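How I Clean and Oil a Big Wooden Tabletop

I've put off writing this one for ages because there isn't much to it, but I keep getting asked, so here we go. This is my routine for a large, pale wooden work surface, the sort that gets used all day and ends up with jars parked along the back of it. Mine gets the full treatment every April and a quick wipe the rest of the time.

What you need: a bucket of warm water with a squirt of plain dish soap, 3 lint-free cloths (old T-shirts are great), a sheet of 400 grit sandpaper, and a food-safe finishing oil. I'm on my second can of Kravets and I like it a lot. The Brillivia wipes are fine for coffee rings but they left streaks on mine, so I stopped.

First, clear yourself a good stretch of bare wood. I push everything toward the far edge and work on the front. You want enough open surface that you can make a long pass with your arm and never have to stop and steer around a jar!
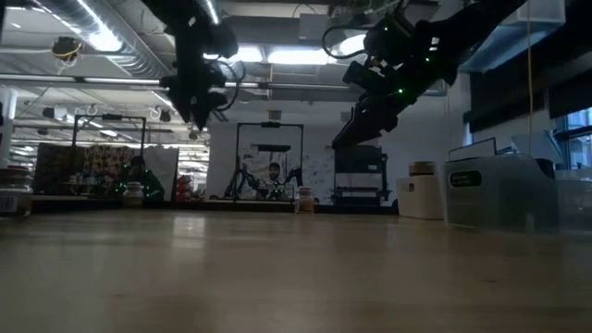

Photo: Plarmont Workshop Notes

Get down low and look across the wood toward a light. Any sticky patches show up as dull spots in the sheen, and you'd never catch them from straight above. Wipe those first with the soapy cloth, wrung out until it's barely damp, always going with the grain. Then wipe the whole thing again with clean water and dry it with a second cloth. I leave it overnight before the next part. Two hours is probably plenty if your room is warm, but mine is big and drafty and I don't trust it.

Now the sanding, which sounds scarier than it is. Fold the sheet in thirds and go over any rough spots with almost no pressure. You're just knocking down the raised fibers. If you can feel yourself digging in, you're pushing too hard (I have a shallow dip near one corner from my first try, and I see it every single morning). 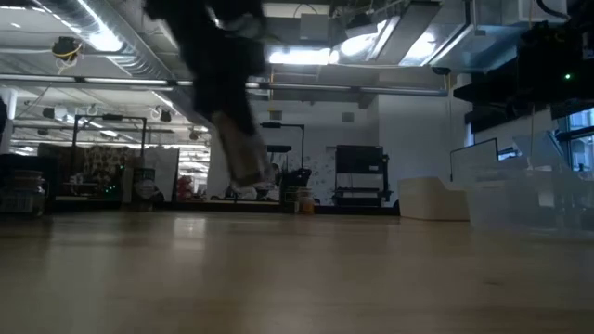 Once the dust is wiped off, pour a little puddle of oil, maybe the size of a quarter, and spread it as far as it'll go. Then another puddle, and so on to the far side. Wait 12 minutes, then wipe off everything that hasn't soaked in. Really buff it. Oil left sitting on top goes tacky, and then you get to do the soapy part all over again.

Lay the oily cloths out flat outdoors to dry, please. Bunched up in a trash can they can heat up and catch fire.

I give the table a full day before I slide the back row of stuff forward and do the strip behind it. The folks at Kiltow sell a wax you can put over the top. I tried it once and it was pretty, but it made the surface a bit slippery for my taste.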